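From: Kenneth Menzies
To: Storska manipulation list
Subject: Re: Two-handed handovers and the Rennie baseline

Colleagues,

I am replying to the message from Fraser Dow on the handover baseline, which is quoted here in part for those who joined the list after it was sent.

> The Cekley group has now trained on the handheld demonstrations released to list members in April. Our policy places the object on its stand reliably when a single gripper does the whole task. When the task requires a pass from one gripper to the other, performance falls sharply, and the fall is larger than the one given in the Rennie report.
>
> We see the same failure again and again. The receiving gripper closes correctly on the object. The giving gripper then opens too early, or stays closed while the other side begins to move away. In the first case the object turns in the fingers. In the second the two grippers pull against each other until the run is stopped by hand.
>
> We would be grateful for answers to three questions. First, is the moment of release labeled anywhere in the demonstrations, or is the policy expected to infer it from finger width alone? Second, were the two wrist views trained together or separately in the reported baseline? Third, does the group at Mundulska regard thin, flat objects as a fair test of the method, given that so much of the object is hidden once both grippers are in contact?
>
> Fraser Dow

I will take these in order, and then report a result that bears on all of them.

**On the moment of release**

The release is not labeled. The demonstrations contain the finger width of each gripper, the pose of each gripper, and the wrist video. The baseline in the Rennie report used those signals and nothing else. At the time we took the view that finger width would be enough, as it had been for tasks done with one gripper.

We no longer hold that view. Finger width is a good signal for an object that yields, because the fingers continue to close slightly as force is applied. A rigid object gives almost no change in width between light contact and a firm hold. The policy therefore sees nearly the same number throughout the shared phase of the pass, and it must find the timing in the video. The failure described in the message above is what we would expect under those conditions, and we have observed it in our own laboratory.

Members should also note that the finger width is smoothed before it is written to disk. The smoothing was chosen for single-gripper work and is too heavy for this purpose. It can hide the small change that does exist. The raw values were kept, and they will be included in the next release.

**On training the two views**

In the reported baseline, each wrist view passed through its own encoder, and the two were joined only at the last stage. This was stated in the report, but the wording was not as clear as it should have been, and I accept that a reader could have taken it to mean a shared encoder.

We have since compared the two arrangements under the same training schedule. A shared encoder gave a modest improvement on the pass itself and made no difference to the approach or to the final placement. We do not consider the encoder to be the main cause of the gap. A group with limited computing time should leave it as it is and attend first to the matters set out in the next section.

**Results of the revised method**

The revised method differs from the baseline in 2 respects. The policy is given a short history of both wrist views in place of the current pair of images, and it is trained to predict an additional value, which we call the hold state. The hold state records whether the object is held by the giving side, by both sides, or by the receiving side. It is used during training only. At run time the policy produces actions as before, and the predicted hold state is logged for inspection but does not control the fingers.

The hold state was marked by hand. The work was lighter than we had feared: each demonstration requires only the marking of two instants, the start and the end of the shared phase. Two people marked the same subset independently. They agreed closely on the start. They agreed less well on the end, and nearly all of the disagreement came from demonstrations in which the operator had released slowly.

We evaluated on 5 rigid objects, with 12 trials for each object and each method. The order of the trials was mixed so that neither method benefited from a change in lighting or in the condition of the finger pads. A trial was counted as a success only if the object reached the stand without being dropped, without turning in the fingers by more than a small fixed limit, and without any intervention from the operator.

The revised method was better than the baseline on 4 of the five objects. On the remaining object, a short cylinder, the two were equal, and we believe the reason is that the baseline already performed well there. Early release was greatly reduced. Late release was reduced by a smaller amount and is now the more common of the two failures. We tested the two changes separately as well. The image history alone accounts for most of the reduction in early release. The hold state alone gave little benefit, and the combination was better than either.

I would ask members to read these results with some caution. The number of trials for each object is small. All trials were run on one pair of arms, in one room, by staff who knew which method was running. We intend to repeat the evaluation with the method concealed from the operator, and we would welcome an independent repetition by the Cekley group if its schedule allows.

**On thin, flat objects**

We do regard them as a fair test. They are common in the settings for which this work is intended, and a method that avoids them would be of limited use. It is correct that much of the object is hidden during the pass. For that reason the wrist views should be examined before training, and any demonstration in which neither view shows the contact on either side should be set aside.

In our experience the position of the hands matters more than the choice of object. Operators who hold the two grippers directly face to face tend to block both views. When one gripper comes in along an edge and the other leaves a clear gap before closing, at least one view keeps a large part of the object in sight. The phone case has been the most useful object for teaching this to new operators, as its edges and openings make any turning in the fingers easy to see on playback. 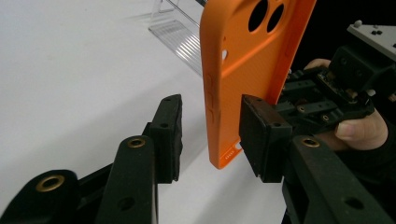 Kenneth Menzies

The following points are added after my name because they concern procedure and will not be of interest to every reader.

The wrist view placed before my name comes from the phone case task. One finger pad is against the right edge of the case while the other stands apart from it across a gap, and the second gripper has hold of the far side. Much of the back panel remains visible to this camera, including the two large camera openings near the top. Groups recording their own demonstrations are asked to aim for a comparable view of the object during the pass. It is acceptable for the upper end of the object to leave the image, provided that the contact on at least one side can be judged.

Annotators at other sites should mark the start of the shared phase at the first image in which both grippers are judged to be in contact and should not wait for a firm hold. They should mark the end at the first image in which the giving side is clear of the object. Where the instant cannot be judged from one wrist view, the other should be consulted, and the annotation should state which was used. Where it cannot be judged from either, the demonstration should be marked as unclear and left in the set. It can be excluded at training time by those who wish to do so.

The raw finger widths, the hold state marks, and the revised training configuration will be placed in the Storska shared directory together. The earlier files will remain under their present names, so that results already reported against them can still be checked. Groups that have written their own loading code should be aware that the raw widths are sampled at the original rate and will not line up with the video until they are matched by time stamp.

Requests for access should be sent to me directly and not to the list. Corrections to the annotation procedure are better sent to the list, where the other groups can comment on them before the next release is prepared.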